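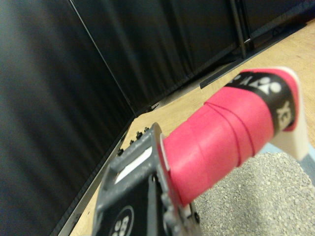

Racket Maintenance, Handout 4: Overgrips and Handle Care

Helness Sports Centre, Equipment Care Course
Course tutor: Samina Khattak. Practical sessions: Shazia Niazi.

1. Purpose of the session

Students will learn to inspect a wrapped handle, remove a worn overgrip and apply a new one to an acceptable standard. The session lasts 120 minutes and counts towards the practical mark. Students should have read Handout 3, on frames and grommets, before attending.

2. Terms used

Butt: the end of the handle furthest from the strings. It is closed by the end cap.
Base grip: the grip fitted by the manufacturer. It stays in place during this session.
Overgrip: the thinner tape wound over the base grip and renewed as it wears.
Finishing band: the strip of adhesive tape that secures the last turn of the overgrip.
Overlap: the part of each turn that lies on top of the turn before it.

3. Inspection

Hold the racket by the shaft and turn the handle slowly under a good light. The seams should run in slanted lines at an even distance from one another. Run a thumb along the full length of the handle, as bunching is often felt before it is noticed by eye. Record the position of any fault on the Satti sheet as upper, middle or lower, and state whether the tape can be rewound or must be replaced. A bright colour such as pink or red will show dirt early, but surface marks alone are not grounds for replacement.

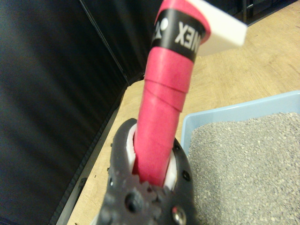
What should be done when the wraps have bunched in the middle of the handle?

Unwind the tape as far as the fault and rewind it under steady tension. If the tape has stretched or will no longer lie flat, fit a new one.

4. Fitting the overgrip

Begin at the butt with the tapered end of the tape. Keep the overlap narrow and constant, and turn the racket with one hand while the other guides the tape. Do not pull harder on the last turns - this thins the tape where the fingers rest. Trim the end at a slant so that it finishes level around the handle.

The finishing band is applied last. It should cover the cut edge completely and lie flat on the tape.

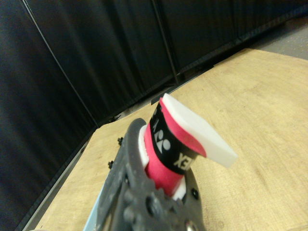 Where the band carries a maker's name, students may place the lettering as they wish, but it must not be creased or covered by a second layer. Press the band down firmly along its whole length and check that no corner has lifted.

5. Assessment

Each student will submit 2 finished handles to Kulsoom Farooqui, together with the completed sheet. Marks are given for even spacing, tension and a neat finish. Speed is not assessed. Work that does not reach the standard may be resubmitted once, by arrangement with the tutor.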